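Hanville open day, who else went? 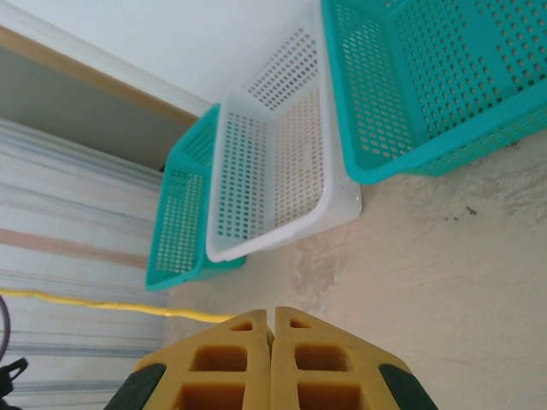

Wrist camera view at the baskets. Yellow fingers closed or nearly so, teal and white baskets ahead.

estetti_fan
Just back from the Hanville open day and I'm still buzzing! Usha Kurup ran the arm herself and let us shout out which basket to go for (everybody picked white, of course). I stayed two hours and missed lunch.

pakhei226
I was in the second group. Loved it, but I wouldn't call it automation yet. Somebody was steering the whole time.

estetti_fan
Sure, and she said so right at the start! Watching that picture on the big screen while she lined up the fingers was the best part for me.

bjartur_e
With pakhei on this one. I drove in from Bromudcombe hoping to see it run by itself. Great people, though, and Oi-ling Tsai answered every question I had about the finger pads.

gearbox3015
Do the fingers have those cutouts so they bend around stuff?

bjartur_e
I asked about the pads and forgot the cutouts, sorry. Try Oi-ling, she's friendly.

pakhei226
They're doing another one in January. I'm going again, complaints and all.

estetti_fan
Save me a spot up front!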